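Broso Kitchenware Customer Support
Case 227: Mivley dressing shaker, lid leaking at pouring spout
Opened: Monday, November 4, 2024
Status: Awaiting customer reply

Reported fault
The customer states that the Mivley shaker drips from beneath the spout when tilted. The item was bought in March and has been washed by hand throughout.

Checks requested
The customer was asked to remove the sealing ring, rinse it in warm water and refit it with the flat side facing down. The leak continued. The ring was then exchanged for the spare supplied in the box, with the same result.

Findings
The batch code ends in 26. Lids from this batch were made for us by Grasso and carry a slightly shallower groove — the standard ring does not sit fully within it. Part 2 of the spares list is the thicker ring and should be used instead. 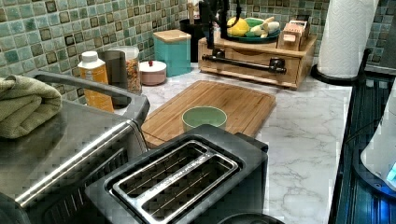

Action taken
Two thicker rings have been sent by post from the Lernano warehouse, free of charge. The customer has been advised not to shake hot liquids in the container — pressure may lift the lid whichever ring is fitted.

Next step
If the leak persists with the new ring, a full replacement lid will be issued under guarantee. The original need not be returned.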